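Newsletter > Service Desk > On Offer

Search this site Enter keywords Go

Zarnetti wants to pull your processors for you

Zarnetti has started selling time on its board-stripping cell, and the Derkent shop has been passing out the price sheet. The pitch is simple enough. You send over 3 or more old desktops, a robot takes out the processors, and you get them back in trays, graded. The sheet says over 2,000 machines have been through it. It doesn't say how many chips came back with a bent pin in the socket or a chipped corner, and I asked twice.
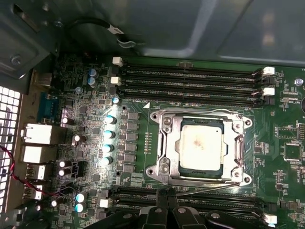
My first gripe is the prep work. The price covers the processor and nothing else, so the cooler is your problem, and so is the memory. The slots on either side of the socket are a tight fit for a gripper that wide, and in this case the ones above it were empty. There was still a film of old paste on the chip as well. Cleaning costs extra, and the sheet lists it in small type under "finishing."

Then there's speed. Anyone who has done a few of these can flip the lever, lift the plate and have the chip out before the kettle boils. Zarnetti gives no time per unit, only a monthly capacity of 838.
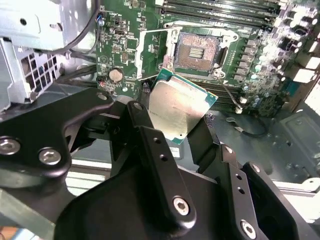
I'd want a time per unit in writing before paying the 1,720 setup fee, along with a plain answer on who pays for a dropped chip. The contract I was shown leaves that to "mutual agreement." A shop with a warehouse full of matching machines might come out ahead. With a mixed pile like ours, I'd hold off until the January price list.

Related items
Marciniak bench lamps, second look
Plollulby parts swap: what sold
Derkent shop hours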